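Jemo Two-Arm Bench Cell: Set-Up Guide
Section 3. Planning and budgeting before you order

Read this section before sending the order form to Doromberg. Items marked (B) belong on the budget sheet.

3.1 Bench and rail

1. Measure the clear bench top. Each arm base needs 140 mm of rail, plus 300 mm between the two bases.
2. Confirm that both arms can be clamped to the aluminium rail at the table edge.
3. Allow 400 mm of clear height over the tray.
4. Price the rail, mounting plates and clamps as one line (B).

CAUTION: Do not order the arms until the bench has been measured.
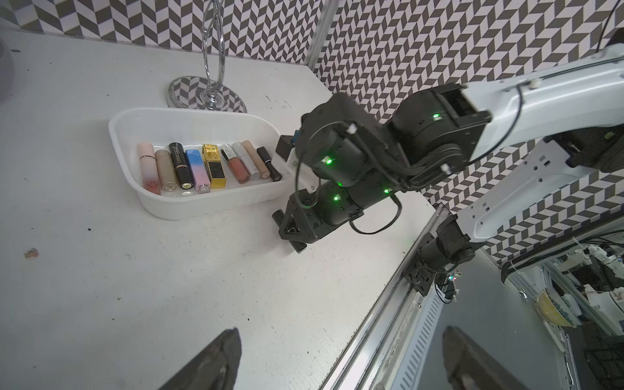 Can the second arm be bought later?
Order the full rail and both mounting plates at the start, then add the arm when funds allow. A short rail cannot be extended.

3.2 Grippers and wrist cameras

5. List every part to be handled, with its width and finish. Send the list to Jairo Bermúdez at Doromberg, who will return a finger size.
6. Enter one spare set of fingers per arm (B).
7. Enter one camera per wrist, with mounting bracket and cable (B). Brackets from the older Marar kit do not fit.

NOTE: Small cylindrical parts need the narrow fingers. These are quoted separately.
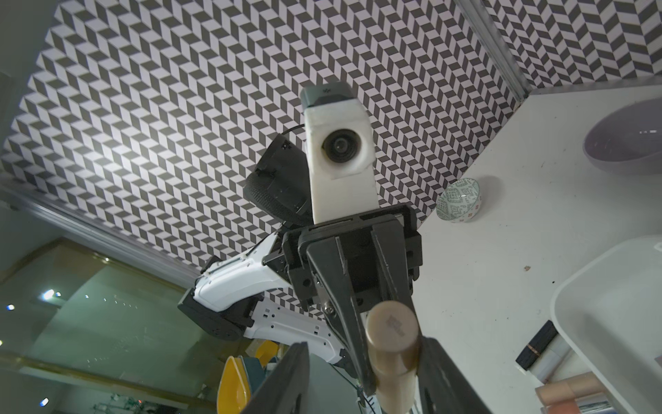 Fig. 3-2. Gripper holding a cylindrical part.

3.3 Walls, trays and running costs

8. Choose the wall panels. Plain and patterned panels cost the same.
9. Order trays to suit the parts list. Parts that stand upright need a tray with dividers.
10. Allow 216 hours of set-up labour for a two-arm cell (B). Passing parts from arm to arm is included in this figure.
11. Add the Dorken service plan if no trained person is on site (B).

NOTE: Quotes requested by noon on Thursday are returned the following week. Send budget queries to Kumaresan Achari.

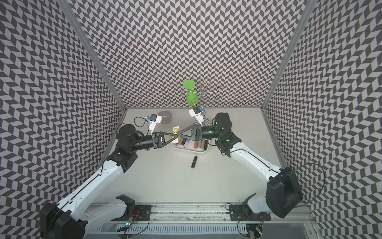 Fig. 3-3. Two-arm cell with wall panels, tray and front rail.

Keep a signed copy of the budget sheet with the order form. Continue to Section 4, Unpacking.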